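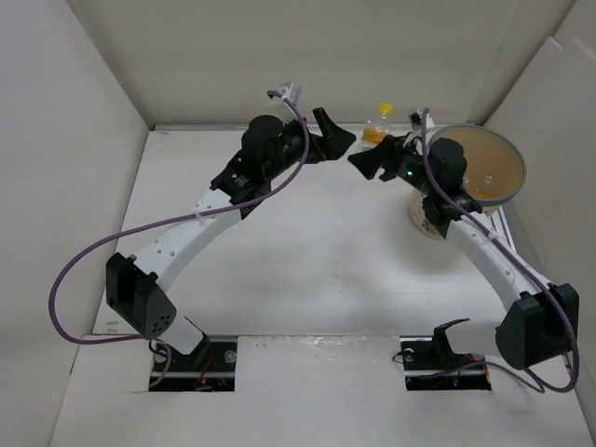 Mirjam Van Leeuwen writes that she has tried every trick on this page for getting limescale off a faucet and would like it known that the sock worked best. I will get to the sock. First, a few words on hard water, which has been running my household for 16 years and shows no sign of retiring.

Faucets
Soak an old cotton sock in plain white vinegar, wring it until it stops dripping, and tie it around the spout. Leave it for an hour. Wipe, rinse, dry. On brass or anything with a colored finish, skip the vinegar and use dish soap and patience, or you will be shopping for a new faucet and explaining why.

Kettle
Equal parts vinegar and water, enough to cover the crust. Bring it to a boil, switch it off, go do something else. Pour it out and boil two rounds of fresh water before making tea for anyone you like. Citric acid does the same job without making the kitchen smell like a pickle factory. One heaped tablespoon to a quart is plenty.

Shower head
Unscrew it if it unscrews. Mine hasn't since we moved in, so I fill a sandwich bag with vinegar, pull it up over the head and hold it on with a rubber band. Use a strong rubber band. I have worn the contents of that bag.

Glass doors
A squeegee after every shower, which everybody recommends and which I managed for 5 days. What I do now is rub the glass with half a lemon while I'm waiting for the conditioner to do whatever conditioner does. 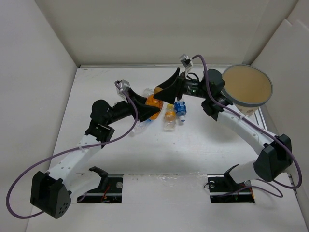
Never mix any of this with bleach, a reader in Pindura reminds me, and she is right to be stern about it. Vinegar and bleach together give off chlorine gas. The same goes for lemon and citric acid, and for any toilet cleaner that lists an acid on the label. If you bleached yesterday, rinse well before you start.

Dishwasher
Refill the salt, if your machine takes it. The little light means it. Ours glowed for most of a winter while I blamed the detergent, then the glasses, then my husband's loading technique — the last of which I still have doubts about.

Clean the filter while you're down there. Hot water, old toothbrush. You may find a cherry pit.

Iron
Check the manual before putting vinegar in a steam iron, as some makers forbid it. For white specks on the soleplate, unplug the iron, let it cool completely and wipe the plate with a damp cloth. Then test it on a dish towel and keep it away from your good shirt until it behaves.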